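Chapter 7
Planning from Simulated Views

In Chapter 6 the planner received a complete list of objects and their poses. Few working systems enjoy that advantage. A household robot must build its list from what its sensors report, and the list will contain errors. This chapter explains how a planner can use such a list safely.

The examples come from the Ocampo scene set, which holds 200 rendered rooms. Each room is loaded into the Porkus simulator, and the perception module is asked to name every object resting on a chosen surface. Room 52 is used throughout the chapter. Its target surface is the top of a dark cabinet, where a basketball, a small dark box and a potted plant stand against a mottled wall.

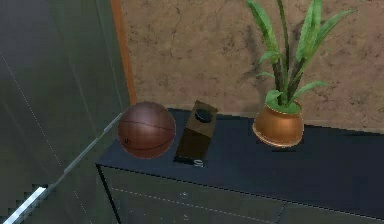 7.1 What the Planner Must Know

Three objects may seem a simple case, yet each one tests a different part of the software. The ball may roll, so its pose must be checked again before every motion. The box is nearly as dark as the surface beneath it, and a weak segmentation step may merge the two. The leaves of the plant spread well beyond its pot — a collision model based on the pot alone will be too small.

Readers should load Room 52 before continuing and save the object list produced by the default settings. Exercises 17 and 18 at the end of the chapter refer to that list. Section 7.2 defines the belief state and shows how it is updated after each new view.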